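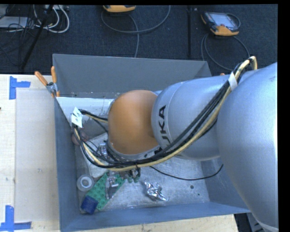
Filed under: Getting Organized

Quick one tonight, dinner is in 30 minutes and the rice isn't on.

So. Metal bins. I've gone over to them completely and I want to write down why before I forget. Gray-blue, open top, tall at the back, scuffed to bits on the inside. Scratches all over the bottom and I don't care. Sat one on the pale wood table and it looks fine. Better than fine. The plastic ones I had in May cracked at the corners, both of them, in the garage at Lamimthorpe, and Yesenia found the second one by picking it up full of screws. Sorry Yesenia.

Things I've worked out so far:

Open top, always. Lids go missing or they get stacked on, and then I never look inside again. Orlando swears by lids. Orlando also has a shed.

One tall side is handy. Tall side to the back, low side to you, and you can get your whole hand in without scraping your wrist. Took me way too long to turn mine the right way round.

Put it ON the table while you sort. Not the floor. My back was done after 80 minutes of crouching last time. The floor is for the stuff that's waiting its turn, which at the moment means electronics and loose cables all over the dark carpet. Yes I know. Cables are next.

Cables, while I'm at it. Bundle the long ones, a small black tie at the lowest point of the sag and a strip of white tape further up where it wants to spring open. Then fold a white tag round it and write on the tag. I used to write on the tape and it rubs off. Bontu labels both ends of everything, and I beleive she's right, but I've only got so many tags.

Don't line the bin. I tried felt, I tried an old towel. Small stuff gets under it and you end up tipping the whole lot out anyway. Bare metal, wipe it, done. It's noisy when you drop things in. You get used to it.

Cost me 90 for the lot at Halim, secondhand, and Lorne thinks I overpaid. He's probaby right. He can buy the next ones.

Still to do: the cables (see above), the drawer with the batteries, the box marked Womer that I haven't opened since we moved. Might be tiles?

OK rice.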